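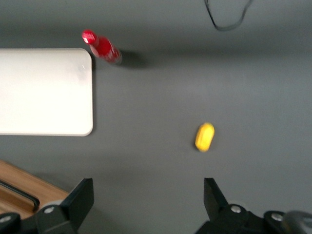 Pernach Seed and Pickle Log

Data card and readme, fourth revision

What you get

Pernach is a table of what went into the ground, what came out of it, and what became of it in jars. It covers 49 beds at the Lollgate allotments and 802 harvest entries, kept over several seasons by people who mostly had dirt on their hands at the time. The subject is pickling vegetables: cucumbers, green beans, beets, small onions, and one stubborn line of kohlrabi that Đức Phí will not give up on.

If you want to know which cucumber stays crisp until February, you may find an answer. If you want to know why, you'll have to ask the cucumber.

Files

beds.csv -- one row per bed. Size, which way it faces, what was dug in and when.
harvest.csv -- one row per picking. Weight in grams, variety, bed, who picked.
jars.csv -- one row per batch of jars. Brine strength, vinegar or ferment, date sealed, date opened, crunch score.
notes.txt -- everything that wouldn't fit in a column. Longer than the other three put together.

The files join on bed_id and batch_id. A batch can draw on several beds, so the link between harvest and jars is many to many, and if you forget this you will conclude that Lollgate produced twice its own weight in beans. I did, and was briefly very proud.

Columns that need explaining

crunch: a score from 1 to 5, given by whoever opened the jar. Five means you can hear it in the next room. One means soup. Scores come from Thảo Đào, Firouzeh Naseri and me, and we don't agree. Thảo has never given a five. Filter on the scorer column before you average anything.

brine_pct: salt by weight of water. Before the second season it was measured by the spoonful, and those rows say "spoon" in the unit column. Leave them out of any arithmetic. They aren't convertible, as the spoon has been lost.

variety: free text at first, cleaned up later. "Trasden" and "Trasden Short" are two different cucumbers. "Phí" is the kohlrabi, named after its only supporter. "The green one" appears 18 times and will remain a mystery.

leaf: what was put in the jar for tannin. Grape, oak, horseradish, or blank. Blank means none was used, except in July of the first year, when it means I wasn't writing it down.

picked_at: morning, noon or evening. Firouzeh writes clock times, which were rounded to match. Her originals are in notes.txt, along with her opinion of the rounding.

How it was gathered

Pickings were weighed on a kitchen scale in the shed, written in a notebook, and typed up on Sunday evenings. The scale reads in steps of five grams, so a single radish weighs either nothing or quite a lot. Şükran Bayram typed nearly all of it and deserves most of the credit, including for the 50 rows she rescued from a notebook page that had been used to light the stove, then thought better of.

Jars were kept in a cool cellar. The temperature was written down when someone happened to go down there, so the record follows our appetite more closely than the weather.

Known problems

Slugs are underreported. A bed with no harvest might have failed, or might have been picked by a neighbor; both are entered as zero.

Beets bleed, and several pages of the original notebook are pink. Numbers read through a stain have a question mark in the check column.

The ferment batches lean heavily toward success. Jars that went bad were often thrown out before anyone thought to score them, so please don't use this table to work out how likely a ferment is to go wrong. It is also no guide to food safety. For that, use a tested recipe from people who do it properly.

Kohlrabi gets more attention in the notes than its yield can justify.

What it's good for

Comparing varieties within a bed. Comparing leaves within a batch -- oak and grape have the most rows. Teaching somebody to join tables using material more cheerful than sales figures. Duyên Hứa used it for a evening spreadsheet class, and two of her students went on to buy cucumber seed.

Changes in this revision

Split Trasden from Trasden Short.
Added the scorer column, after words were exchanged.
Fixed a dill entry recorded in kilograms that should have been grams.
Removed the column called "vibe."

Using and fixing it

Free to use, copy and pull apart. Credit Pernach if you publish something. Corrections are welcome by message to Şükran, who will check them against the notebook. Please give the bed_id and the row. If you know what the green one is, write at once.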